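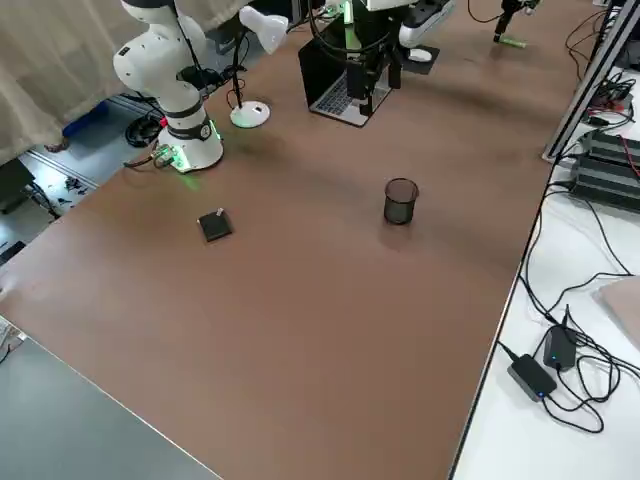
Speaker notes – "Before you sign for the second arm"
Planning session, July. 25 min plus questions. Slides are thin on purpose, most of this is said out loud.

**Opening (2 min)**

Thank Deepika for the slot. Say up front that I am the person who has to defend equipment requests upstairs, so I've read a lot of them, and most of them leave out the same lines.

I'm not against buying arms. I signed for both of ours. I'd sign for the first one again. The second one I'd want to argue about for longer.

Ask for hands: who has a quote on their desk right now? Who has a quote that includes the table?

(Wait. Usually a laugh.)

**Slide 2 – What the quote says**

- Arm, controller, gripper, one set of cables, "basic onboarding"
- Lead time, always optimistic
- A payback figure with one decimal place

Staneck gave us a payback of under a year. I asked what it assumed and got back a spreadsheet where the arm ran two shifts with no stops. We don't run two shifts. We have never run two shifts. Nobody had asked us.

Moldovan's quote was plainer and I trusted it more, but it had the gripper down as an option on page four and the price didn't include it. If you compare totals between vendors, check that both totals can pick something up.

**Slide 3 – What the bench says**

Point at the photo. Two arms over the same brown table. Let people look at it before talking.

Then go straight to the right-hand side. There's a whole second table there, the white one, and it's taken up by power supply, adapters and cable. That table was on no purchase request. Neither was the floor space under it, and floor space is charged to my cost center by the square foot.

The things being handled are a pencil cup and a little black block. That's fine for learning. My question to the team at every review is what the next object is, and what it weighs, and whether the gripper we own can hold it. If the answer is "we'll need a different gripper", that belongs in this year's budget and should be said now.

The desk lamp. People smile at the lamp. Ask them who specified the lighting. In our case Tharun brought it up in week three, when the vision results changed between morning and late afternoon. A lamp is cheap. The three weeks were not.

**Slide 4 – The lines people leave out**

Go slowly, people write these down.

- *Mounting and furniture.* The arm has to be bolted or clamped to something that doesn't move. Get the tabletop checked before delivery.
- *Power.* Count outlets, then ask facilities which circuit they're on. Ours shared one with the kitchenette. We found out at lunch.
- *Cables.* We spent 1251 dollars on cable, connectors and strain relief in the first year, none of it planned. I have the receipts if anyone wants to be depressed.
- *Spares.* Fingertips, fuses, one spare gripper cable at least.
- *Guarding or a risk assessment.* If the vendor says "collaborative, so you don't need one", ask for that in writing. I asked Gasevik. Still waiting.
- *Software renewals.* Year one is bundled. Look at year two.
- *Somebody's time.* Biggest line by a long way, see next slide.

**Slide 5 – Hours**

Shahab kept a log for the first arm because I made him. Setup, calibration, reseating connectors, rewriting the same script after an update. It came to nearly 200 hours before the arm did anything we'd have paid a person to do.

He's good at this. Budget for someone who is average at it and has another job.

Expect pushback here from Tanner, who will say that those hours were learning and shouldn't be charged to the equipment. Partly fair. My answer: charge them wherever you like, but write them down somewhere, and don't leave them off the second request on the grounds that we've "already learned it". Ask him how many hours the second arm took. (He knows. Fewer, though not by half.)

**Slide 6 – Do two arms do twice the work?**

No. Two arms on one table share a space, so each waits for the other, or someone writes the code that keeps them apart. Either way you pay.

Good reasons to buy a second:

- the task needs two hands
- the first one is booked solid and you can show me the booking sheet
- you need a spare and downtime costs real money

Weak reasons:

- end-of-year money
- the discount expires (it comes back, I have seen the Flodano "final" discount 3 times)
- it looks better when visitors come through

I've heard all of these from people I respect. I've used the first weak one myself.

**Slide 7 – What I'd ask for now**

One page. No payback figure unless the assumptions are on the same page. I want to see:

1. The task, in a sentence a new hire would understand
2. The objects, with weights
3. Where it stands and what gets moved to make room
4. Who looks after it, by name, with their manager's initials
5. Year two cost
6. A date when we look at it again and are allowed to sell it

Number 6 gets the arguments. Ajith had 11 requests come through his group last cycle and not one had an exit date. Renting for a quarter first would have answered most of them. Rental prices are annoying, but read them next to the hours on slide 5.

**If time runs short**

Skip slide 6, keep 4 and 7. Leave slide 4 up during questions.

**Likely questions**

- *Used arms?* Maybe. Ask for controller hours and whether the software license transfers. Ours wouldn't have.
- *Would you buy the same brand again?* Don't answer from the stage. Happy to talk at the coffee table.
- *Can we borrow the one-page form?* Yes, Deepika has the file. The second tab is out of date, ignore it.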